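Search this site
Enter keyword or product
Go

Vocabulary Card Sets: Questions Teachers Keep Sending Us

Updated January, by Yvonne Stockdale

I review classroom materials and I buy my own copies. I've been through a lot of vocabulary card sets, including both Rustska boxes and the Flumau starter pack, and my opinion of the whole category is lower than it was when I began. These are the questions that come in most often.

Do vocabulary cards work?

For some things. A child who sees a word, says it, and sees it again a few days later will probably hang on to it longer than a child who saw it once. Cards are a handy way to do that, and so is a stack of index cards and a marker. When a box says "proven results," I write to the company and ask who proved it. Flumau sent me a brochure. Rustska sent me the same paragraph that's on the box.

How many words should a set have?

Fewer than they sell you. The big Rustska box has 1,233 cards. I've met one teacher who got through all of them, and she told me she wouldn't do it again. The Flumau starter pack has 82, and I still pulled out a fair number before using it with second graders (my class didn't need "gazebo").
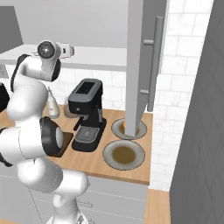 Price per card is the number that gets quoted in catalogs, and it's a poor one to shop by. A cheap card that stays in the box costs you whatever you paid for it. Go through the word list first and cross off what your students already know. If the seller won't show you the word list, I'd move on.

Are photo cards better than drawings?

Every company with photo cards says so. I find photos easier for plain nouns and not much help with anything else. Try finding a photo that means "almost" or "instead." My students looked at a photo card for "patient" and said doctor, bed, sick and grandpa. They were good guesses. The card had one word on the back and it was the adjective.

Can kids really use them without me?

The boxes say yes. Mine could use them without me for as long as it took to start making up prices and selling them to each other. Partner work goes better if one child has the answer side and knows what counts as right. Self-checking backs help if the print is big enough, and in the Flumau pack it isn't.

Do I need the companion app?

No. I used it with three students for a month and they learned which corner to tap to make it say "Great job!" You can turn the praise off in settings, under a menu I had to write to the company to find.
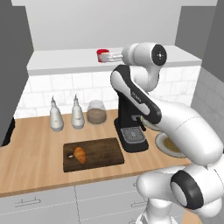 Offline mode needs you to sign in first, so do that at home if your school's wifi is anything like mine. Student names are optional. Leave them blank. I couldn't get a clear answer on how long the records are kept, and I asked twice.

What about the leveled sets?

The levels are the publisher's own. A Level 3 in one brand is a Level 1 in another, and I haven't found a brand that explains how it decides. Jad Shboul teaches fourth grade down the hall from me and tried sorting two brands together by level. He gave up and sorted them by topic, and that's how he keeps them now.

A school in our district says its scores went up. Should we buy in?

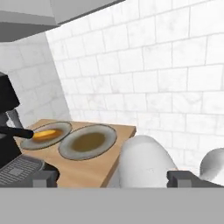 Mostyn, January

The flyer going around says 288 students took part in the trial here and that "most" improved. Most children improve between fall and January. I'd want to know what the other classes did, who picked the test, and whether the words on the test were the words on the cards. Poppy Penrose ran the trial for the school and was kind enough to take my call. There was no comparison group. She said the flyer was written by the seller and she hadn't seen it before it was printed.

So what do you use?

Mostly blank cards and things lying around.

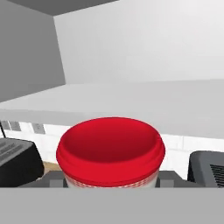 Word lists lean hard on the names of whole objects and skip the parts. Nearly every set I own has "cup." Very few have "lid" or "rim," and I have yet to see "recessed." Take a paper coffee cup with a red plastic lid on it and you can get a good ten minutes out of a small group: what's the raised edge called, is the top flat or sunk in, is that glossy or shiny, are those the same? Write the words they reach for and can't find. That's your card set for the week, and it didn't come in a box.

Will you review the new Tinel set?

When it's for sale at the regular price and I can order it like anyone else. They offered me a free one and I said no thanks.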